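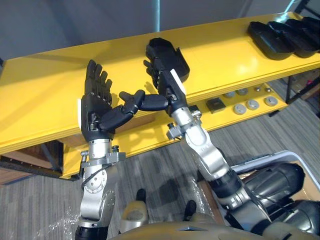

The homeless shelf at Mustosthorpe has been the subject of more correspondence this summer than the parking lot, which used to hold the record. Readers at the Mirnden office, who have desks, may need some background. Every workshop has a spot where things get put down "for now," and ours is long, yellow and shiny enough on top to throw the lights back in your face. Up toward the right-hand end you'll find the black molded pieces, lying in an overlapping row like shoes outside a front door, and on the ledge below are the round gray pucks, bigger ones to the front and smaller ones behind, with a little black block for company. An open cardboard box does its bit nearby. Everything on the shelf is waiting for somebody to decide something.

Deciding something is now policy. Fouad Jaber has been put in charge of what the July notice called "surface discipline," a phrase he says he didn't write and would like to stop hearing in the lunch line. His proposal is short. Anything on the yellow shelf gets a tag with a name and a date. After 12 working days without a name, it goes to Stores, and Stores decides whether it's stock, scrap or a doorstop.

Objections came in quickly, mostly from people with things on the shelf. Ghassan Karaki wrote in to say that the pucks are in size order for a reason and that anyone moving them should ask first. Asked what the reason was, he said he'd have to check who put them there. Shadi Smadi feels that the lower ledge shouldn't count as the shelf at all, being a separate level, and has offered to draw a diagram. The diagram has arrived. It's good, and it has a key, and the ledge still counts.

There is a serious point under all this, and I'm told I have to make it before the end of the page. Stores did a reconciliation in the spring and came out with 3,394 small parts on the books that weren't in a bin with a number on it. They weren't lost, exactly. They were on windowsills, in mugs, in the pockets of overalls that had been through the wash, and in one case under the short leg of the table in the break room, where they were doing an excellent job. By the middle of August, 2,737 of them had been walked home. The rest are presumably enjoying the view from somewhere.

The molded pieces deserve their own paragraph, having caused their own meeting. They came in with a Drilico order, or else they went out with a Drilico order and came back, depending on which of two spreadsheets you believe. They nest badly. Stack them neatly and they slide; leave them leaning on one another and they stay put all week, which has given them a reputation for good behavior they haven't earned. Jihad Yammine wants a slotted rack for them and has priced one from Bataineh. The price was passed around the table and came back face down. For now they stay where they are, with an entry on Fouad's list, and the entry says "rack?" in green marker.

The block has no tag. Three departments have been asked about it and each was very sure it belonged to one of the others. If you know what it is, please come and say so. You won't be in trouble, and you may be able to take it home. (Hadi Saliba in Purchasing asks me to say that you may not be able to take it home.)

A few practical matters, then:

Tags are in the tray by the sign-in sheet. Write your own name on them. "Ghassan's lot" isn't a name, and neither is "ask Shadi."

Cardboard boxes beside the shelf are for parts on their way to Stores. They have been mistaken for trash, and a sandwich wrapper made it as far as goods-in with a part number on it. If you need a trash can there's one at the end of the aisle, where it has been for years.

Please don't solve the problem by buying another shelf. This was suggested twice in the comments under the last item and once, with a catalog page attached, by a person who should know better and who signs off my expenses. We had a second shelf until 2019. It filled up in a month and then a third one was ordered to sort out the second.

Tagging starts properly in September, and Fouad will be doing a walk-through with a clipboard. He's asked for it to be known that he's not enjoying this either - he has a drawer of his own at home that his family calls "the museum," and he's been told to start there. Pieces with a name on them will be left strictly alone. Pieces without one will go in the box and the box will go to Stores, who open at eight and would rather you didn't all turn up at eight.

One more letter, since there was room. A reader who works evenings wants to know whether the top of the shelf could be given a dull finish, as the shine gets in his eyes when he's trying to read the labels on things. It's been passed along. The answer that came back was that if people put fewer things on it there'd be fewer labels to read, and that paint has a lead time. Ghassan has added that a dull finish would make the pucks harder to spot. He's still looking into who put them there, and has asked for another week.

167 shares
12 comments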